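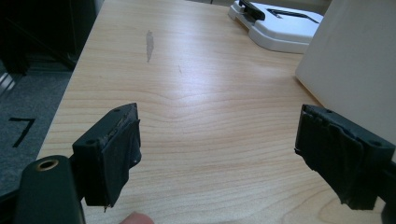 Chapter 8. When the Work Changes Hands

Most of us carry around a picture of what automation at work is supposed to be, and for most of us it's a big one: a long hall, a yellow fence, a welding arm swinging over a car door while a person in a hard hat stands well back. We have spent a good part of this book in halls like that, and I hope you enjoyed them as much as I did! But a great deal of the change you are likely to meet in your own working life will come to a place more like an ordinary tabletop, pale wood with a grayish smudge on it, and it will come in a form small enough to hold. The black gripper fingers reaching over the table have screw holes in their blocks and pads that are frayed and worn along the edges, and I'd like you to keep those ragged pads in mind through the whole chapter, for they bring us to a question that runs under everything else in it: when a task moves partly over to a machine, what new work appears beside it, and who ends up doing it?

8.1 A packing room in October

Let me begin with a story. Vallow is a mid-sized company that puts together kits for schools and clinics, the sort of box that arrives with everything inside it in the right place and the lid snapped shut. For years the kits were packed by hand at long tables. The packers were fast, they talked all day, and the good ones could tell by the weight of a box that something had been left out of it. The most respected of them was Itzel Solís, who had trained nearly everyone else in the room and who could (I have this from several people) close a lid with one hand while reaching for the next box with the other.

In October the company signed an agreement with Tornero, a supplier of handling equipment, to automate part of the packing. The plan as it was first announced was very simple. Machines would open the boxes, place the contents and close the lids, and the packers would "supervise." It was a comfortable word, and like many comfortable words it left out nearly everything the packers wanted to know. Supervise how? For the same pay? Would there be room for all of them? What about the people who had taken the job precisely so that they could work with their hands and not look at a screen?

What followed surprised the room. Before any machine could be taught to handle a box, somebody had to show it how, and the showing had to be done by people who already knew the task. So the first new job that automation brought to Vallow was a job for packers. They picked up hand-held grippers and did with black fingers what they had always done with their own, over and over, while the movement was recorded. The first group made 343 recordings. By the end of the season the total stood at 1179.

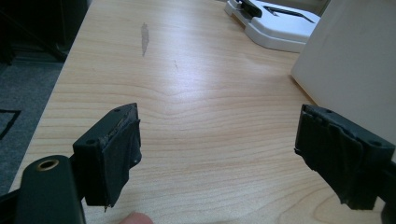 Figure 8.1. Hand-held gripper over a work table. Note the wear on the finger pads.

8.2 Knowing a thing and showing it

If you have ever tried to teach a younger cousin to tie a shoe, you already understand the difficulty the packers ran into. You know perfectly well how to tie a shoe. Your fingers know it, at any rate. But the moment you slow down to show it, the knot falls apart, and you find yourself starting over and over again and getting a little cross.

Scholars of work call this kind of knowledge tacit, meaning that we hold it without being able to say all of it. Solís put it more plainly in an interview she gave for this chapter. "With my hands I feel the lid go," she said. "With the gripper I had to learn to watch for it. I was a beginner again, and I had been there longer than the tables." She laughed when she said it, but she also told me that the first two weeks were the most tiring of her working life, and that she went home on several evenings wondering whether she had agreed to something foolish.

There are two things here worth holding on to. The first is that the skill of the packers became more visible to the company than it had ever been. Managers who had thought of packing as simple work sat and watched the recordings and saw how many small decisions went into an open lid and an empty box. The second is less cheerful. A skill that has been recorded can be used when the person who gave it is no longer in the room. The packers saw this quite early, earlier than the managers did, and it shaped everything they asked for afterward.
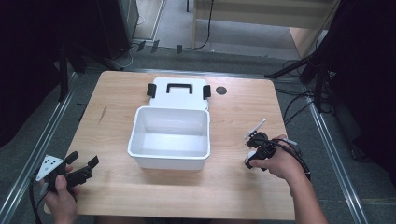

Figure 8.2. Storage box with its lid open, and a gripper in each hand.

8.3 What the packers asked for

Their requests were collected in a short letter, which Vallow has kindly allowed us to quote. They asked that time spent recording be paid at the rate for training others, as it seemed to them to be exactly that. They asked for breaks, as holding a gripper in each hand is harder on the forearms than packing is. They wanted a say in which tasks would be recorded next. And they asked, in a sentence I have always liked, "to be told what our work is being used for, while it is being used."

The company agreed to the first two fairly quickly. The third took most of the winter, and the fourth is still being argued over as I write. We will come back to it in Section 8.6, where you will also meet the Palacios warehouse, a workplace with 800 employees that went through a similar change and handled it quite differently, and the small repair shop at Gostero, where the owner and the workers were the same people and the argument took another shape entirely.

Before you read on

Think of a job you have held, or one that somebody in your family holds, and pick a single task from it that takes less than a minute. Write down the steps as fully as you can, then ask a friend to follow your page word for word without any help from you. Keep both the page and your notes on where your friend got stuck. You will need them for the project at the end of the chapter.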